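Farbabrieb von roter Sporthose auf grauem Polster: wie entfernen, und wo Kleidung sonst ablegen?

Kategorie: Haushalt > Textilien und Polster
Frage Nr. 1732, gestellt im Mai, 2 Antworten

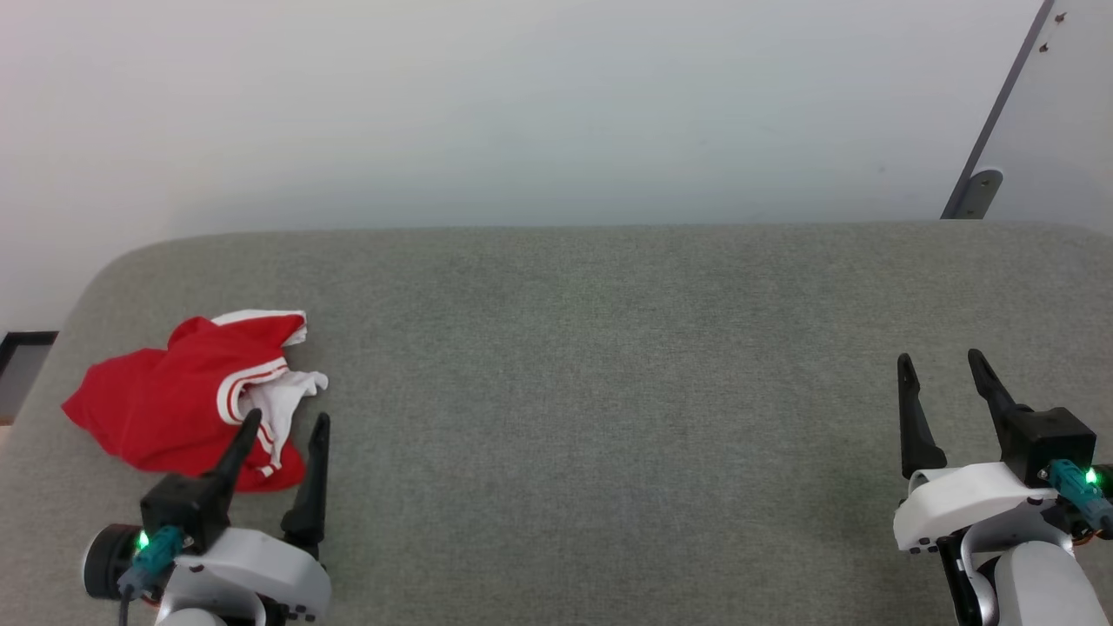 Baltasar Painemal: Vor jeder Empfehlung bräuchte man die Faserzusammensetzung des Bezugs und die Angabe, ob er abnehmbar ist. Ohne das kann man nur raten.

Nachgetragen, danke für den Hinweis. Der Bezug ist nicht abnehmbar. Auf dem Etikett an der Unterseite steht 100 % Polyester, Schaumkern darunter, Pflegesymbol durchgestrichener Waschbottich, dazu der Buchstabe W im Kreis. Farbe grau meliert. Das Möbel heißt beim Händler »Planus«, gekauft in Plostitz, Rechnung ist vorhanden, Garantie abgelaufen.

Zum Sachverhalt: Auf dem Polster liegt bei uns regelmäßig getragene Sportkleidung, meistens eine rote Hose mit weißem Besatz und weißem Innenteil. Sie wird nach dem Training abgelegt und bleibt dort bis zum nächsten Waschgang, mitunter bis zum übernächsten Morgen. Seit einiger Zeit sehe ich an der Stelle einen rötlichen Schimmer, flächig, ohne scharfen Rand, etwa handtellergroß. Bei Lampenlicht fällt er kaum auf, bei Tageslicht schon.

Bisher versucht:

Lauwarmes Wasser mit einem weißen Baumwolltuch, getupft. Das Tuch wurde leicht rosa, der Fleck blieb.

Polsterschaum aus der Dose (Marke Fluscombe), nach Anleitung aufgetragen, 18 Minuten Einwirkzeit, abgesaugt. Die Fläche ist insgesamt heller geworden, der Fleck ist relativ dazu gleich geblieben.

Meine Fragen:

Handelt es sich um Farbstoff aus der Hose oder kann das etwas anderes sein (Schweiß, Waschmittelreste)?

Welches Mittel ist bei Polyester mit Code W vertretbar, ohne dass ein Rand entsteht?

Muss die Hose anders gewaschen werden? Pflegeetikett der Hose: 30 Grad, nicht bleichen, kein Trockner. Material außen Polyester, innen laut Etikett ebenfalls Polyester. Der weiße Teil der Hose ist bisher nicht verfärbt, was mich wundert.

Eine Decke über das Polster zu legen ist mir bekannt und wird von mir nicht gewünscht.

Antwort 1
Nutzer: riviere_k
Als hilfreich markiert

Ich gehe der Reihe nach vor.

1. Herkunft der Verfärbung

Polyester wird mit Dispersionsfarbstoffen gefärbt. Die sitzen in der Faser, können aber bei ungenügender Nachreinigung im Werk als loser Überschuss an der Oberfläche verbleiben. Rot ist dafür anfällig. Feuchtigkeit allein löst solche Farbstoffe schlecht, Wärme und fettige Bestandteile (Hautfett, Sonnencreme, Massageöl) lösen sie deutlich besser. Eine verschwitzte Hose, die längere Zeit auf einer Polyesterfläche liegt, erfüllt also die Bedingungen für einen Übertrag, besonders wenn die Stelle warm ist, etwa neben einem Heizkörper oder bei direkter Sonne.

Das rosa Tuch spricht für Farbstoff. Schweiß und Waschmittelreste geben auf Grau einen gelblichen oder weißlichen Rand.

Dass der weiße Teil der Hose sauber geblieben ist, ist ein Argument gegen die Hose als Quelle, aber kein Beweis. Weiße Einsätze an Sporthosen sind oft so ausgerüstet, dass sie weniger Farbstoff annehmen. Prüfen lässt es sich so: weißes Tuch anfeuchten, um den Finger wickeln, zehnmal mit mäßigem Druck über den roten Stoff reiben, am besten an einer Naht innen. Danach das Gleiche mit einem trockenen Tuch. Bleibt beides weiß, würde ich nach einer anderen Quelle suchen (Handtuch, Kissen, Schuhkarton).

2. Behandlung des Polsters

Code W heißt, dass wasserbasierte Reiniger zulässig sind. Lösemittel wie Aceton oder Waschbenzin bitte weglassen, auch in kleiner Menge, der Schaumkern darunter verträgt sie unter Umständen nicht.

Vorgehen:

Zuerst trocken absaugen, Polsterdüse, niedrige Stufe.

Dann eine Lösung ansetzen: 309 ml destilliertes Wasser und ein Teelöffel Feinwaschmittel ohne optischen Aufheller. (Die krumme Menge kommt von meiner Sprühflasche, die fasst genau so viel. Mit 300 geht es auch.) Leitungswasser nur, wenn es weich ist, sonst bleiben Kalkränder.

An verdeckter Stelle testen und vollständig trocknen lassen. Vollständig heißt über Nacht.

Lösung auf das Tuch geben, nicht auf das Polster. Vom Rand des Flecks zur Mitte tupfen. Sobald das Tuch Farbe zeigt, die Tuchstelle wechseln. Nicht reiben, sonst raut die melierte Oberfläche auf, und das sieht man später stärker als den Fleck.

Mit klarem destilliertem Wasser nachtupfen, bis kein Schaum mehr kommt.

Trockenes Tuch auflegen, beschweren, eine Stunde liegen lassen, dann offen trocknen. Kein Föhn. Wärme fixiert Dispersionsfarbstoff in der Faser, danach ist die Sache in der Regel erledigt, und zwar dauerhaft.

Wenn nach zwei Durchgängen noch etwas zu sehen ist, kann man ein sauerstoffbasiertes Fleckenmittel versuchen, ebenfalls nach Probe. Chlorbleiche scheidet aus. Bei Polyester bewirkt sie am Farbstoff wenig und kann die Melierung gelb ziehen.

Randbildung vermeidet man, indem man zum Schluss die gesamte Sitzfläche von Naht zu Naht gleichmäßig nebelfeucht macht und mittrocknen lässt. Die Aufhellung durch den Schaum gleicht sich dabei vermutlich mit aus. Schaumreste in der Faser ziehen übrigens neuen Schmutz an, das Nachtupfen mit klarem Wasser wäre schon deshalb fällig.

3. Waschen der Hose

Einmal separat bei 30 Grad waschen, auf links, mit Farbfangtuch. Ist das Tuch danach kräftig rot, wiederholen. Kein Weichspüler, er legt sich auf die Faser und hält Hautfett fest. Waschmittel nach Dosiertabelle, eher knapp. Nach dem Schleudern sofort herausnehmen und glatt aufhängen, nicht im Haufen liegen lassen. In einem nassen Haufen liegt der weiße Besatz auf dem Rot, und irgendwann färbt es dort dann doch ab.

Essig als »Farbfixierer« hilft bei Polyester nicht.

4. Ablage

Getragene Sportsachen sollten hängen, bis gewaschen wird. Zwei Haken an der Wand reichen, ein Stück Stange ist besser, weil der Stoff sich daran nicht ausbeult. Abstand zur Wand mindestens eine Handbreit — sonst hat man den roten Schimmer demnächst auf der Tapete. Ein offener Wäschekorb aus Draht oder Gitter geht, solange die Teile einzeln hineingelegt werden. Geschlossene Wäschetonnen sind für feuchte Kunstfaser ungeeignet, der Geruch setzt sich fest und kommt bei 30 Grad nicht mehr heraus.

Kommentar der Fragestellerin zu Antwort 1:
Reibprobe gemacht. Trocken weiß, feucht deutlich rosa, an der Innennaht stärker als außen. Damit dürfte die Herkunft geklärt sein. Den ersten Durchgang mit destilliertem Wasser und Feinwaschmittel habe ich an der Unterseite getestet, morgens kein Rand. Die Sitzfläche kommt als Nächstes dran.

Kommentar riviere_k:
Dann die Hose bitte vorher waschen, sonst fängt man von vorn an.

Kommentar der Fragestellerin:
Erledigt. Farbfangtuch nach dem ersten Waschgang hellrot, nach dem zweiten blassrosa. Ist ein dritter nötig?

Kommentar riviere_k:
Blassrosa ist in Ordnung. Bei den nächsten Wäschen mit Dunklem oder Rotem zusammen, nicht mit Hellem. Das Fangtuch kann drinbleiben, solange es noch Farbe annimmt.

Antwort 2
Nutzer: mt_plostitz

Hatte dasselbe mit einer Jeans auf einem hellen Sessel. Rasierschaum drauf, zehn Minuten warten, mit Schwamm abwischen, weg. Billiger als jedes Spezialmittel. Bei Rot weiß ich es nicht.

Sonst einfach den Bezug vom Polsterer tauschen lassen, bei einer so schlichten Form kostet das nicht die Welt.

Kommentar Baltasar Painemal:
Indigo aus Jeans liegt auf Baumwolle und ist mechanisch abreibbar, das ist mit Dispersionsfarbstoff auf Polyester nicht vergleichbar. Rasierschaum enthält außerdem Seife und rückfettende Stoffe sowie Parfüm. Auf einem nicht abnehmbaren Bezug bekommt man das schlecht wieder heraus. Ich würde davon abraten.

Kommentar mt_plostitz:
Bei mir ging es.

Kommentar Baltasar Painemal:
Noch eine Ergänzung zu Antwort 1, Punkt 2. Das sauerstoffbasierte Mittel nicht als Pulver auf den Stoff geben. Vollständig auflösen, abkühlen lassen, dann auf das Tuch. Ungelöste Körner ergeben helle Punkte, die sich auf meliertem Grau nicht mehr ausgleichen lassen. Und angesetzte Lösung nicht in der geschlossenen Sprühflasche aufbewahren, sie gast aus.

Kommentar der Fragestellerin:
Zwischenstand: zwei Durchgänge auf der Sitzfläche, dazwischen jeweils über Nacht getrocknet. Der Schimmer ist bei Lampenlicht nicht mehr erkennbar, bei Tageslicht noch schwach, wenn man die Stelle kennt. Ein Rand ist nicht entstanden, die Aufhellung durch den Schaum hat sich weitgehend angeglichen. Auf das Sauerstoffmittel verzichte ich vorerst. Die Hakenleiste ist bestellt, Lochabstand 18 cm, kommt an die Wand neben der Waschmaschine.

Frage ist als beantwortet gekennzeichnet. Weitere Antworten sind möglich.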